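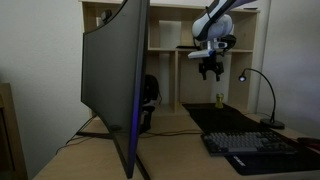 A curved monitor on a light wooden desk.

I picked up Grostby on a whim Monday night, 2/26/18, and I'm so glad I did! It's a cozy little farming and fishing game from Onow (the same folks who made Trimolen, which I never did finish), and it asks very little of you for the first hour, just pottering along the shore and chatting with the neighbors. Then the ferry opens up and, oh my, there goes your evening.

The fishing is the best part, with a nice tug to it on a controller. Mouse and keyboard feels clumsier, and the inventory menu is a pain either way. My friend Qianru Tan joined me for two-player and we had one crash, right in the middle of the harvest fair, so save often.

Score: 7 out of 10, and I'm still playing.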